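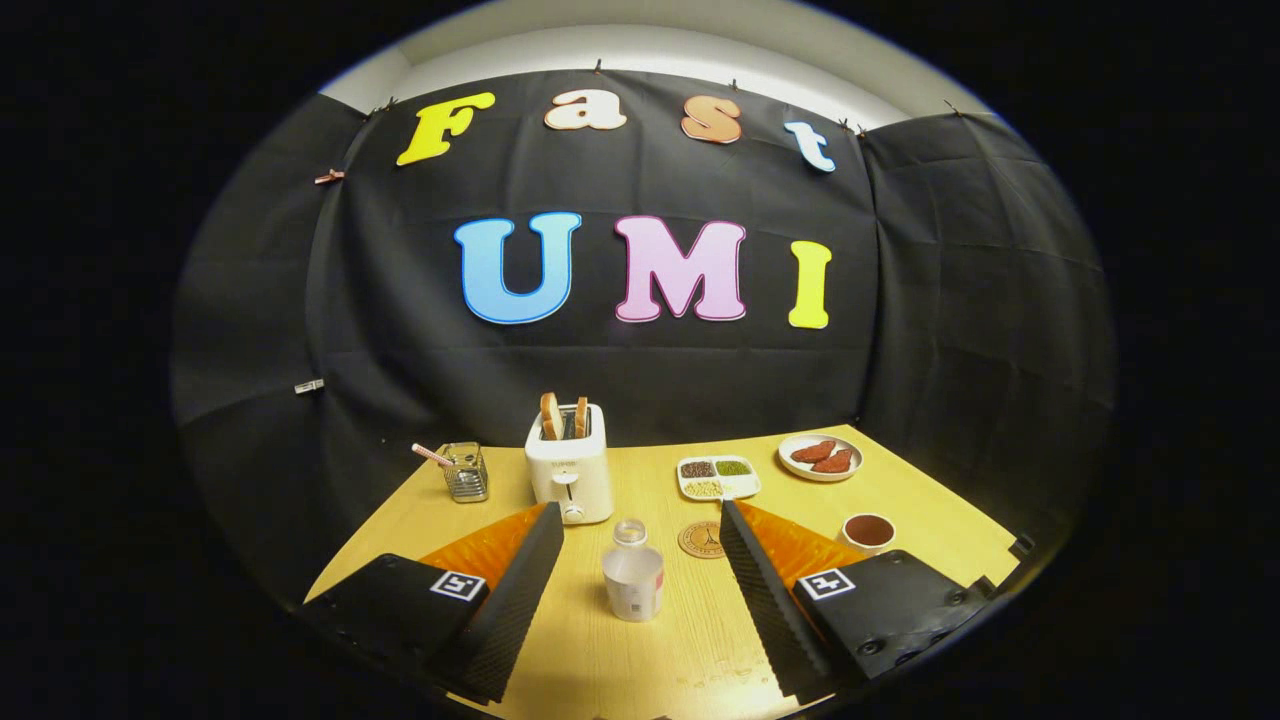 Teaching a robot breakfast, without the robot

Larkilura is a small research group with two rooms at the end of a corridor, and in the second room there is a table that is set for breakfast. The group studies how robots can learn household work from people. For the last project, which carries the name Onyeka, they asked what happens when a person shows the task with a hand-held gripper and the robot only comes in afterwards. We spoke with the researcher who led the work. She asked that the group be named and not herself, "for the reason that four persons did the same amount".

We began with the method. In many laboratories, she explained, a person steers the robot arm from a distance, and the arm records its own movements. "It is a good way, but it is slow. The person becomes tired, and the arm is expensive, so you have one arm and a queue in front of it." With the hand-held gripper, the person holds two fingers of the same shape as those the robot will have, and a camera sits above them. What is recorded is the view of the camera and the path of the hand. The square markers on the fingers tell the computer how far the fingers are open.

The group collected 3964 demonstrations in this way, all on tabletops with ordinary breakfast things: cups, plates, a toaster, small dishes with seeds and grains. "People ask me why breakfast. At breakfast you have things which are light, things which are full, things which you can see through. A clear cup is difficult for a camera. I wanted the difficult things to be there from the first day."

The fingers have soft pads on the inside. These came from Plasta, a workshop which moulds small parts, and the group changed the shape twice before they were content. The first pads were too thick. "When you closed the fingers on a cup, you felt nothing until it was too late. Then we made them thinner, and the cup turned in the grip. The third shape is a compromise. I would not say it is beautiful."

The main result concerns the people and less the machine. Nineteen persons gave demonstrations, and the group expected that the most skilled ones would be the best teachers. They compared what the robot learned from the fastest people with what it learned from the slower ones, using the same number of recordings from each side. The robot which learned from the slower people failed less often when it had to lift a cup. It was also slower itself, but by less than the group had feared.

"The fast person makes the approach in one sweep," she said. "He looks at the cup already from far, he knows where it is, and the hand arrives. But the camera is on the hand. It sees the cup only for a short moment before the fingers close. The slow person stops a little, corrects a little. In these corrections there is a lot of information. We were throwing it away before, we called it noise."

It would be wrong to conclude that one should ask everybody to be slow, she added. When the group did ask, the result became worse. People who were told to move slowly moved in a stiff manner, and they stopped at places where there was no need for it. Now the instruction sheet says only that one should put the cup where one would like to find it.

We wanted to know how sure she is of the result. She took some time for the answer. "For cups, I am sure. For plates, I believe it. For the small dishes with grains I do not know, we have too little. If you spill the grains, you must clean the table, and then you do fewer recordings in an afternoon. This is not a scientific reason but it is visible in the data."

The trials on the robot were done at Itell, where there are 2 arms of the same type. The arms had never been in the breakfast room, and the tables at Itell have another height. The group left this difference as it was. In the first week almost every attempt ended above the cup, with the fingers closing on air, until they found that the offset of the camera had been entered with the wrong sign.

The next recordings begin in January, with both hands at once, so that one gripper can hold a dish while the other takes something out of it. The software for matching the two paths in time is not finished. "At the moment the left hand is always a little bit in the past," she said, and went back to the second room, where a colleague was waiting with the calibration sheet.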